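Working Practice for Shared Manipulation Cells
Course handout 5: rules for the workspace, test objects and shared logs
2018-08-10 | Skiludden teaching laboratory, automation course team

Last updated: March, with changes to the section on dropped objects

This handout goes with the practical sessions on pick-and-place. Read it before you book time in the cell. The safety induction is a separate document and you must have signed it already. The rules below are the local ones, written for the cells at Skiludden, and they sit underneath the general machine safety standards covered in handout 2. If a local rule and the induction seem to disagree, follow the induction and tell the course team.

1. Before the arm is powered

Walk round the cell once. Check that the emergency stop is within reach of the person who will be running the program, and that it is released. Check that no cable lies where the arm can catch it. Cables that hang from the ceiling are allowed, but they must be marked on your cell sketch and treated as obstacles in the planner, with a clearance of 50 mm on every side.

Clear the table of anything that is not part of the trial. Bags, laptops and drinks for your own use go on the bench by the door. Objects that are part of the trial must be written on the trial sheet before the first run.

One person is the operator and one person is the observer. The observer does not type, does not adjust objects and does not answer the phone. The two may swap between runs, but the swap is said out loud and written on the sheet.

2. Choosing and placing objects

Drinks cans are the standard objects for the first three practicals. They are cheap, they come in two common shapes, and the printed surface gives the vision system something to work with. They also have a shiny top and fall over easily, so they show up weak points in a grasp quite early.

Use cans of at least two different heights or widths in every trial. A program that works for one size only does not pass. Do not remove labels or cover them with tape. If your detector is confused by a label, record that as a result.

Set the cans out by hand with the arm stopped. Place at least one can apart from any group, so that the trial includes a grasp with free space on both sides as well as one where the neighbours are close.

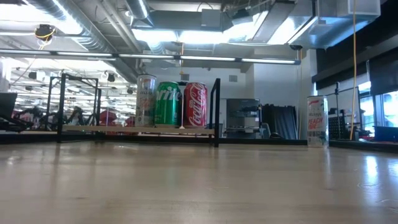

Fig. 1. Three cans on the shelf and one standing alone on the table.

Fig. 1 can be used for the clearance exercise. Consider the green can first. It has a neighbour on each side, and a gripper that opens sideways has to fit its fingers into whatever space is left. The red can has one neighbour and a frame post to its right. A planner that knows about the cans but has not been given the frame will produce paths that look fine on screen and end in a collision. Enter the posts and the horizontal bars as fixed obstacles before you enter anything else.

Glossy tables need care. Reflections of ceiling lights can be read as edges, and depth readings over a bright patch are often missing. Take a background reading with the table clear, at the same time of day as the trial if the cell has windows. Where the reading has gaps, note them on the sketch.

3. Speed limits

First run of any new program: 5 per cent of rated speed, with the operator's hand on the stop.
Later runs, program unchanged: up to 50 per cent.
Above 50 per cent: only with written agreement from the course team.

A change to the program means any change, including a change to a single waypoint or to the gripper width. After a change you go back to the first line. Students often ask whether a new object counts. It does.

The limits apply to the approach and to the retreat. Retreat moves are the ones most often left at the default value, so look at them separately when you check each other's programs.

4. Dropped and tipped objects

An object that has fallen is not a reason to reach into the cell. The order is as follows.

a) The operator stops the program.
b) The observer confirms that the arm is still and says so.
c) The operator puts the arm in the locked state.
d) The observer notes the position of the object on the sheet.
e) Only then is the object picked up or stood upright.

Save the wrist camera view before step e). It is usually the best evidence of where the fingers were in relation to the object, and it cannot be had again once the object has been moved.

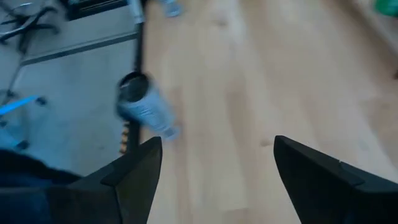
Automation Practice Notes, Issue 86, p. 5

The wrist view above is a useful one to practise on. The fingers are open with nothing between them, and the can is lying on its side beyond the tip of the left one. That much may go in the record. The cause may not. One view does not tell you whether the can was knocked, slipped from a grasp or was laid down that way, and the record must keep what was seen apart from what you think took place. Use the two boxes on the form for this.

Note also the blur. The printing on the can is too smeared to read, so the object would be entered as "can, label not legible". Do not fill in the name from memory. A blurred view is still kept, and it is marked as blurred in the quality column.

Never program an automatic recovery for a tipped can in the first three practicals. Recovery moves are covered in practical 4, where the side grasp and its limits are explained.

5. Keeping records

Every run gets a line on the trial sheet, including runs that were stopped early. The shared log held 533 runs at the last update, and roughly one in six of the lines could not be used for the class comparison. The usual faults were a missing gripper width, a missing speed, or a trial sheet with no sketch.

Write the following for each run: object, start position, speed, gripper width at approach, result, and the names of operator and observer. Results are entered as "held", "dropped", "missed" or "stopped". Please do not invent other words. "Nearly" has appeared several times and cannot be sorted.

Camera files are stored with the run number and left unedited. Cropping is allowed in your report, provided that the full view is in the log and the report gives the run number.

6. Leaving the cell

Park the arm, lock it and switch off at the wall panel. Take all cans off the table and the shelf. Dented cans go in the recycling box, as a dent changes the grasp and spoils the next group's results. Copy your sketch into the cell folder. Groups using the Biment software should also log out of the licence server, or the next booking will not be able to start.

Reading for next time: handout 6, sections 1 to 3. Bring your own clearance sketch for Fig. 1, drawn from above, with the frame posts marked.

Related items
Handout 2: Machine safety standards, a short guide
Handout 4: Gripper widths and finger shapes
Handout 6: Recovery moves and side grasps
Biment software: first steps
Awan trial sheet, blank copy
Rukora cell: booking rules and opening hours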